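机器人社 Akero 组例会纪要
时间:十一月,16:30 开始
地点:Harnmont 楼二层实训室
议题:手持夹爪数据采集进度、指垫磨损、Stunulano 邀请赛报名材料

一、上次遗留事项
1. 夹爪连杆处异响:已拆检,重新上油后空载开合正常,带载情况待测。此项保留。
2. 采集脚本在存盘时丢失末尾若干帧:已修复,改为先写缓存再落盘。此项关闭。
3. 备用电池充电记录表仍未张贴。负责小组表示本周补上。

二、采集进度
本赛季任务为桌面物品取放,物品分三类:软质、硬质规则件、细杆带底座件。前两类已采完,第三类进行中。每类目标 400 条,按子任务切分后入库,切分点统一取夹指闭合完成的时刻。
第三类以带圆形底座和圆盘头的金属立架为代表。夹取部位规定为立杆中段,不夹圆盘,不夹底座边缘。接近时两指分居立杆两侧,指面与立杆平行,对中后再闭合。有组员提出立杆略有倾斜时指面难以贴合,会上决定允许手腕随杆倾斜,不要求指面严格垂直于桌面。
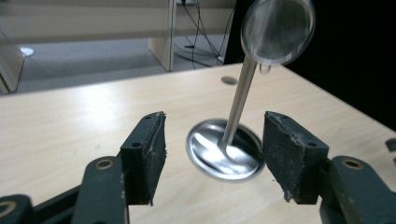 抛光底座反光较强,顶灯直射时底座轮廓在图像上容易过曝。视觉小组建议固定曝光,不用自动档;另一意见是关掉靠桌一侧的灯。讨论后先试固定曝光,采 20 条对比,结果发群里,下次会定。对比期间桌面不铺布,以免与已采数据的背景不一致。

三、指垫磨损
两侧海绵指垫均已磨毛,边缘起层,表面附有碎屑。讨论要点如下:
1. 更换时机。一种意见是立即更换,另一种意见是第三类采完再换,避免同一类数据中指垫状态不一。表决结果为采完再换。若中途出现脱胶,则停采,更换后另开批次编号。
2. 材料。现用海绵裁切边不齐,下批改用 Fajardo 的带背胶片材,厚度 3 毫米,用模板裁切。需先确认更换后两指闭合零位是否变化,变化则重新标定。
3. 清洁。每次采集前用软刷清理指面,不用酒精。有组员问能否用胶带粘,答复是容易把表层带起来,不采用。

四、Stunulano 邀请赛材料
技术报告初稿已完成机械与采集两章,控制一章缺接口说明和失败案例统计。失败案例按“未夹住”“夹住后滑脱”“碰倒”三种登记,其他情况写入备注栏,不再新增类别。报告中的夹爪图纸须与实物版本一致,现图纸仍是旧版指块,螺钉孔位置要改。
演示视频限 2 分钟,不加配乐。剪辑时保留至少一次失败后重试的完整过程。

五、其他
1. 采集结束后线缆须收卷归位。
2. 夹爪存放时两指保持张开,避免指垫长期受压。
3. 实训室钥匙登记改为借出、归还各签一次。

六、待办
机械组:修改指块图纸,打印裁切模板,询 Fajardo 片材到货时间。
视觉组:固定曝光对比。
采集组:继续第三类采集,张贴充电记录表,复测带载异响。
文档组:补控制一章,汇总失败登记。

散会时间:17:40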